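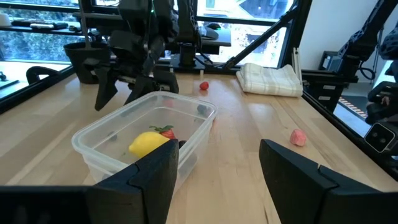
Progress report to the Plavent fund, April

The draft handling rules are in use at all 3 stations. Operators logged 3,740 pick-and-place runs, against a plan that assumed far fewer. We would not read much into that. Only 1,470 of the logs say what counted as a success, and the Gurar checklist lets each station decide that for itself.
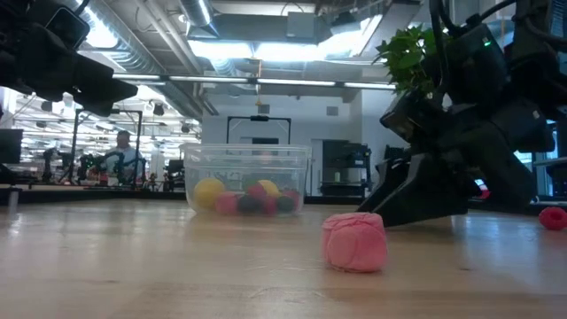
Rule 6, on keeping clear of a powered arm, is the weak one. It says "safe distance" and gives no number. Du Plessis signed it off anyway – we asked for their reasoning in writing and have received a one-page summary.

Pollotlow wants the rules published by summer. We doubt they are ready. We ask to move 40 hours from training to a rewrite of Rule 6 and a shared definition of success.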